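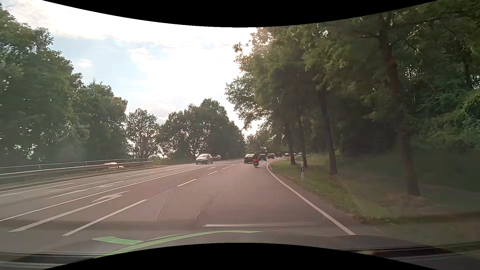

Dillby Road Corridor: Progress Report to the Lambrakis Fund, January

Search this site Search Go

We have had a really good stretch since our last report! The road work you are helping to pay for is 60 percent finished, and the side everyone was worried about (the long bend through the trees) is moving along faster than we planned.

Road markings

Repainting started at the Naster end and has now reached the bend. The long solid white line between the two directions came first, and what a difference it makes when the sun is low and shining straight at you through the branches. Drivers tend to bunch up there, motorcycles in among the cars, so a line they can pick out early is worth every dollar. We have used 80 gallons of paint so far and have 30 left in the store at Hider.

Guardrail

The two-rail metal barrier on the left side has been checked post by post. Of the 101 posts on our list, 30 still need their bolts tightened. The dry grass under the rail gets its cut next month, and we'd like to do it before the bolts so the crew can reach the bases.

Trees

We love these trees and so do the people who drive past them every day. The pruning plan keeps the canopy on both sides and only takes back the low limbs near the pavement. The tree survey is finished from Naster to the end of the bend. The last stretch, down toward Hider, is still to do.

Money and next steps

Spending is on budget. We would like to move the leftover sign money into a second coat of paint on the bend, and we need your okay in writing for that. A new traffic count is set for the evening rush, starting at 4:30 p.m., and we will send the numbers as soon as we have them.

14 shares 2 comments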